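April, late evening

Trorura stopped dead at run 1,101 this afternoon. I had been hoping to write something grander about run 1,101, having got fond of the number over lunch, but what I have is a fault code and a sore knee from crawling under the table for the power lead.

The job is sorting blocks by colour, which a toddler would finish and then eat. The arm lowers its rod, nudges a block along the board, lifts, goes again. All morning it was good as gold. Then it decided the board was 2 millimetres lower than it is and tried to go and meet it. There was a noise like a chair being dragged across a church. I hit the stop button, which worked, and I'm putting that in writing as so little else did.

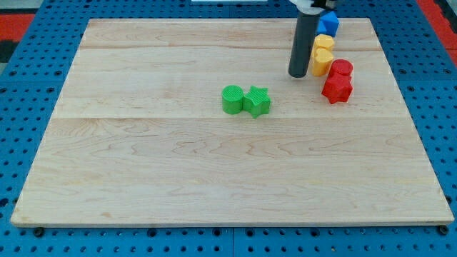 The log says the height reading drifted over 400 moves, a sliver at a time, and the force limit that ought to have caught it was switched off. By me, it seems, back when we were chasing the false alarms at Flindis. There is a note in my own handwriting that says "turn back on!!" with two exclamation marks, so at least I felt strongly about it.

Wrote to Olmedo, who sold us the sensor. They suggest letting it warm up for 10 minutes before use. It had been on since breakfast.

The limit is back on and now has a password I have to type twice. Trorkum, the older arm, is doing the overnight runs instead — slow as treacle, squeaks on every lift, has never once tried to drill through the furniture. Must order a new tip for the rod and find the oil.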